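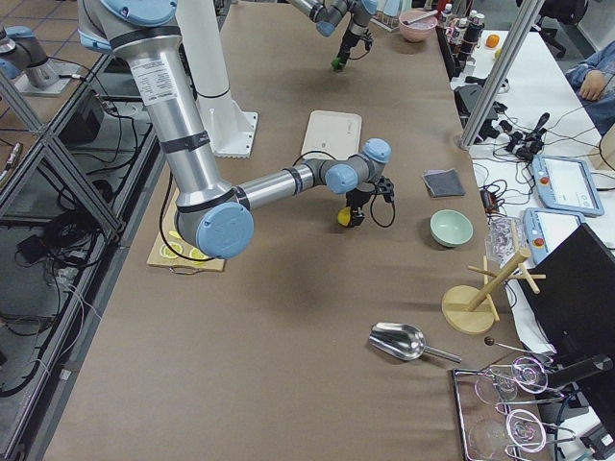 Zuletzt geändert: im Juni, 15 Uhr

Kochrezepte im Netz sind zu lang geworden, und ich sage das als jemand, der selbst welche schreibt. Neulich wollte ich bloß wissen, wie viel Zitronensaft in eine schnelle Hollandaise gehört. Ich landete auf Tastier, scrollte mich durch eine Kindheit am Gardasee, eine Scheidung und einen sehr ausführlichen Absatz über Emaille, und als ich endlich bei der Zutatenliste ankam, war die Butter braun. Ich habe später aus reiner Gemeinheit nachgezählt: 2.000 Wörter vor dem ersten Gramm Mehl, und das bei einer Sauce, in die überhaupt kein Mehl gehört!

Nun kenne ich die Gegenrede. Mein Freund Chih-ming Liu hält mir regelmäßig vor, ich sei undankbar: Die Leute stellen das alles kostenlos hin, und wer sich den Roman nicht antun will, soll eben scrollen. Da hat er ja recht. Nur scrolle ich mit Teigfingern, und das Telefon erkennt meinen Daumen dann nicht mehr – vermutlich hält es ihn für einen Gnocco.

Was mich stört, ist auch gar nicht das Erzählen. Ich lese wahnsinnig gern über Essen. Das Kochbuch meiner Großtante, ein zerfleddertes Ding aus einem Verlag, den es längst nicht mehr gibt, ist voll mit Abschweifungen, und ich liebe jede einzelne (über den Nachbarn, der Quitten für giftig hielt, könnte ich mich heute noch wegwerfen). Aber bei ihr steht das Rezept oben, in vier Zeilen, und der Tratsch kommt danach. Wer kocht, der kocht, und wer lesen will, setzt sich hin.

Tsz-kin Lai, bei dem ich einmal einen Kurs für Fonds und Saucen gemacht habe, schrieb seine Rezepte auf Karteikarten. Links die Mengen, rechts ein Verb. Schwitzen. Löschen. Warten. Mir war das anfangs fast zu karg, ich hätte gern gewusst, wie lange man denn wartet. »Bis es riecht«, hieß es dann. Inzwischen koche ich seine Zwiebelsuppe im Schlaf, während ich für den Auflauf von Tastier, den ich bestimmt schon 15-mal gemacht habe, immer noch jedes Mal nachschauen muss.

Natürlich hat die Länge mit Werbung zu tun, das ist mir klar. Zwischen zwei Absätzen passt eben ein Kästchen, und zwischen Salz und Pfeffer passt keins. Ich würde sogar zahlen! Bis zu zwei Euro im Monat wäre mir eine Seite wert, die mir die Zutaten zuerst zeigt und die Mengen nicht in Tassen angibt. Bei den Tassen werde ich übrigens wirklich ungemütlich. Welche Tasse? Ich besitze neun verschiedene, und in die vom Flohmarkt passt ein halber Liter.

Ich selbst habe meine alten Rezepte jetzt umgebaut, Mengen nach oben, Geschichten nach unten. Zwei Leserinnen haben sich beschwert, sie fänden das Vorgeplänkel nicht mehr. Es steht alles noch da, ganz unten, gleich hinter dem Hinweis zum Einfrieren.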